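Wrist camera only, simulated kitchen – does it hold up?
Forum: Manipulation and Learning

preko_dan
I've been training Bestach on 4,000 simulated episodes, wrist view only. Opening tasks do well, but I get poor results when the view starts far from a handle. Three wrist views from the set:

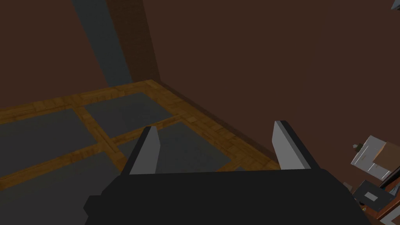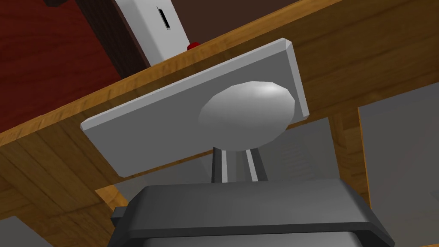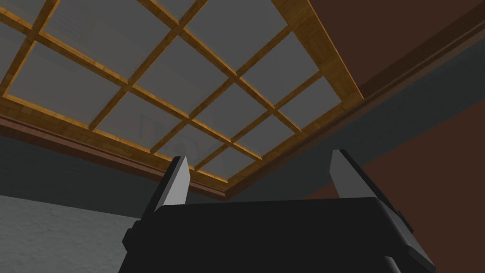
Wrist views, simulated kitchen. The knob is in the second one only.

flirko77
The second is easy, as the knob is right at the fingers. In the third there's glass and wood and no handle in view. How is the policy meant to know which way to go? I'd add a fixed camera.

preko_dan
Tried that on 500 episodes. It helped with the approach but did worse at the grasp.

oldgantry
Then your fusion is wrong. A second view shouldn't hurt the grasp. Are you cropping both the same way?

preko_dan
Yes, same crop. I don't think that's it – the Pal baseline drops as well, and it crops nothing.

flirko77
Pal has no history though. Give it 60 past steps and try again before blaming the camera.

oldgantry
Still disagree. History won't help if the handle was never in view to begin with. Post the per-task numbers.

preko_dan
Will do. Running 2 seeds with history now.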